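"The robot must know when it does not know"

An interview with Tharushi Wickramasinghe, software engineer at Misen

Tharushi Wickramasinghe came to robot software from a job in payment systems, and she says she still thinks like a person who is afraid of losing a transaction. At Misen she is responsible for the perception and control code of the two-arm tabletop stations. I met her in May, in the small office next to the lab, where she had prepared tea and a long list of things that she wanted corrected from our earlier phone call.

The first correction was about the camera. I had understood that the newest controller, which the team calls Sirnholm, looks at the table from above. "It can use a view from above, but it does not depend on it," she said. "The main decisions are made from the wrist. What the wrist camera sees is what the fingers can reach, so the picture and the action speak the same language."

A wrist camera has its price, and she did not try to hide it.

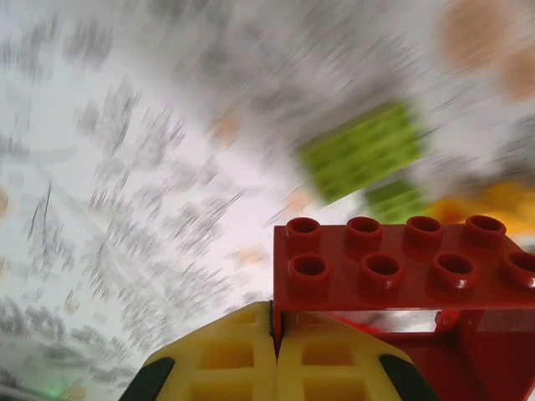

Blur was the subject to which she returned most often during our talk. When the arm turns fast, the background becomes lines, and an old version of the software stopped trusting the complete picture. "This was wasteful," she said. "Look at the red brick. It is at the fingers and you can see all its studs sharply, while the pattern on the table is only streaks. The brick moves with the camera, so for this part the picture is good." The present version gives each region its own score of confidence. The regions near the fingers are used for checking the grasp, and the others wait until the arm slows down.

I asked how long this waiting takes. "The planner allows 75 milliseconds," she answered. "If the background is still not clear, it asks the controller to reduce the speed. It never stops suddenly, for a sudden stop makes the arm shake, and then we have blur again."

Her colleague Lawal Effiong wrote most of the planner. He joined us for a part of the conversation and described a disagreement which lasted several weeks. He wanted one planner for both arms. She wanted two planners which exchange messages. "One planner is more beautiful on paper," he said. "But when it was late, both arms were late." They finally chose her design, with one shared table of reserved space. Before an arm enters a region, it writes its name there, and the other arm must go around or wait.

The log viewer came from the same period. It is called Durrani, and everybody in the team seems to complain about it and use it every day. It puts the camera pictures, the joint positions and the reserved regions on one time line. In the last round of tests they recorded 1845 grasps, and 193 of them were marked for review by a person. Wickramasinghe reads the marked ones herself. "I do not want only the number," she said. "I want to see what the robot believed at that moment."

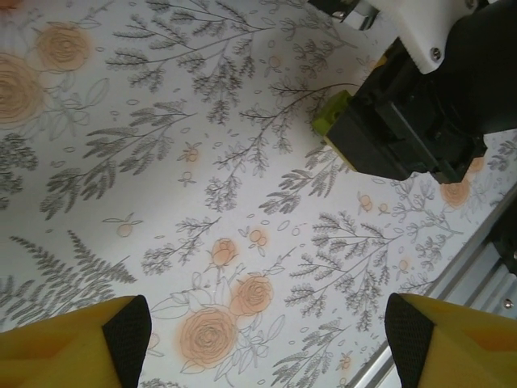 What comes next

The team is now working on the handover, when one arm passes a part to the other. Effiong considers it mostly a question of timing. Wickramasinghe disagrees politely. In her opinion the difficulty is that each arm has its own estimate of where the part is, and the two estimates are never exactly equal. For the moment the receiving arm has the final word, and the giving arm opens only after it gets a confirmation.

She would also like to make the configuration files shorter. The file for one station has 900 lines, and a new engineer needs several days before he or she dares to change anything in it. Ye-seo Jin, who joined the team last, has started to collect the settings which can be calculated automatically.

At the end I asked if she misses payment systems. She thought for some time. "There I could repeat a failed operation and the customer did not notice," she said. "With an arm, the second attempt starts from a different world. I had to learn this slowly."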